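Recording teleoperated demonstrations at a bathroom sink

Park the base before you open a session. The curved front of the body should sit close to the cabinet without touching it, so the left arm can reach the basin floor with the elbow still bent. Route the wrist cable outside the forearm and leave a loop long enough for full wrist rotation.

Start Junar, load the sink profile and zero both leader arms. Check the head view: the whole basin should be visible.

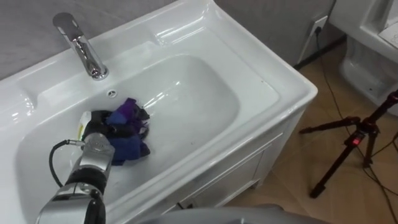

Set the recording rate in the session file, then close the fingers slowly on the cloth. Fabric gives little force feedback through the leader, so judge the grasp from the video. Press down only until the folds flatten. If the hand slips, open it fully and regrasp within the same episode.

Keep the cloth low when moving it along the basin. Glossy ceramic produces highlights that shift with the lights; lock exposure before the first take.
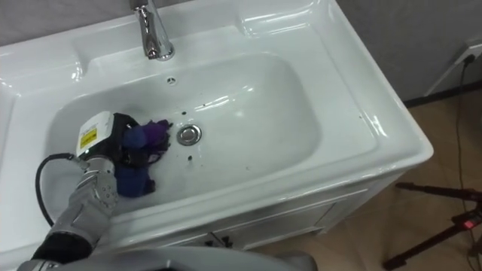 End each episode with the hand open and clear of the rim. Stop at 1000 frames even if the task is unfinished, and tag it "partial". Episode 644 in the Petrenko set is a usable reference for timing.

Revised 12/17/19, E. Holub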